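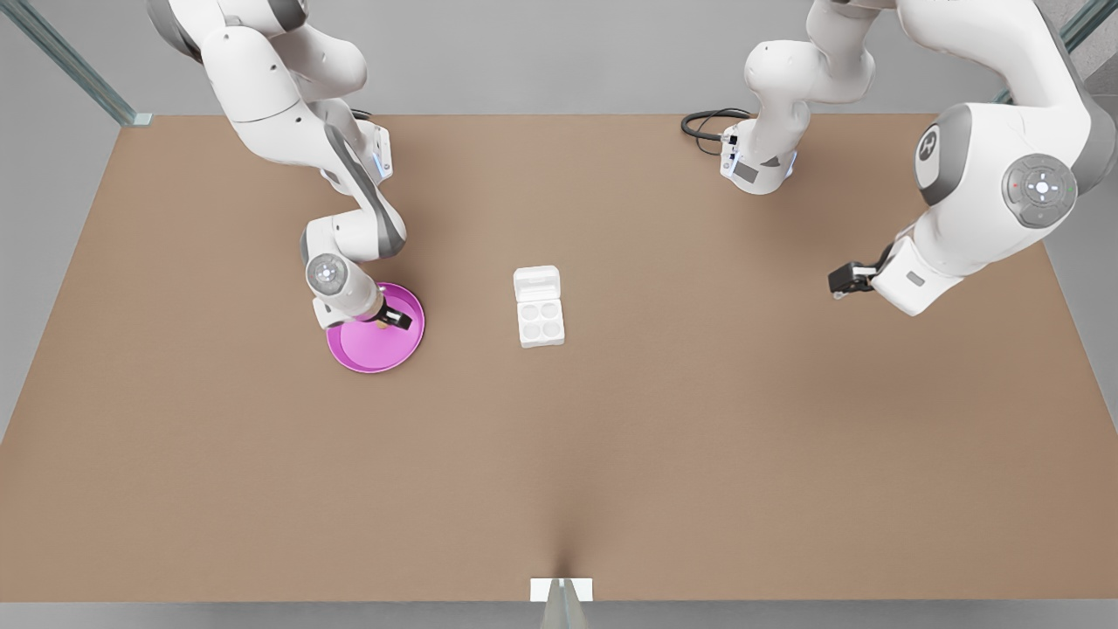
Table manners

Table manners are the customs that govern how people eat in company. They cover how food is served, who begins first, which tools or fingers may touch the food, and what may be said while chewing. Almost every society that has been studied has some such rules. Much less certain is the large body of stories that claims to explain them.

Origins and origin stories

Popular books on etiquette like to give each custom a practical beginning. Glasses are touched together, readers are told, so that poisoned wine would slosh from one cup to another. Elbows stay off the table because medieval benches were crowded, or because the boards might tip. The table knife is rounded because one powerful man disliked seeing guests pick their teeth. These accounts are repeated with great confidence and usually without a source. The poison story is especially weak, as it would take a very full cup and a reckless host to move any useful amount of wine.

The historian Irén Fodor, who went through 855 printed claims about the origins of dining customs, found that most could be traced only to other etiquette books. In many cases the earliest version appeared long after the custom itself was common. Fodor did not argue that the stories were all false. Her complaint was that their age had been mistaken for evidence.

Written rules

Advice on eating survives from ancient Egypt, China and the Greek and Roman world. In Europe, courtesy books became common in the later Middle Ages and were often aimed at boys serving in large households. They told the reader to wipe his mouth before drinking and to keep his knife away from his teeth. Erasmus covered similar ground in a short Latin handbook for children published in 1530, which was widely translated.

Such texts are often read as proof of how badly people behaved. A warning against spitting, the reasoning goes, shows that everyone spat. This is a risky way to read a rulebook. A modern pool sign that forbids running says little about how many swimmers run, and a manual that copies an older manual says even less.

The fork

The fork is the favorite exhibit in most histories of manners. Large forks for carving and serving are old, but the small personal fork spread slowly in western Europe, taking hold in Italy well before England. Its rise has been credited to cleanliness, to pasta, to sticky preserved fruit and to plain showing off. All of these may have played a part. The claim that it made meals healthier is hard to support, given that shared dishes and unwashed hands remained normal long after forks arrived.

The American habit of cutting with the right hand and then moving the fork over to it has produced its own set of legends. One holds that it was a way to spot spies in wartime. Stories of agents caught by their forks are plentiful – the records behind them are not.

Manners and character

Writers since antiquity have treated conduct at meals as a window on the soul, and employers have sometimes treated it the same way. Kornél Orbán's Cornville survey asked 1,000 adults whether a person's table manners revealed how honest they were, and 60 percent said yes. The survey is still quoted by teachers of business etiquette, though it measured only what people believed. It did not test anyone's honesty.

A second line of argument links shared rules to family closeness. Families who eat together often do report getting along well, but they may eat together for that very reason. Few studies can separate the two, and fewer still look at manners apart from the meal itself.

Claims of decline

Complaints that manners are collapsing can be found in nearly every period that left written records. The usual suspects have included coffeehouses, novels, railroads, television and the telephone. Some customs have certainly faded, among them the fish knife and the separate withdrawal of the ladies after dinner. Others are new, such as the expectation that phones will be put away. Whether this adds up to a decline depends on which rules are counted, and the people making the complaint tend to choose the ones they learned as children.

See also: Courtesy book; Cutlery; Eating utensil etiquette; Toast (honor)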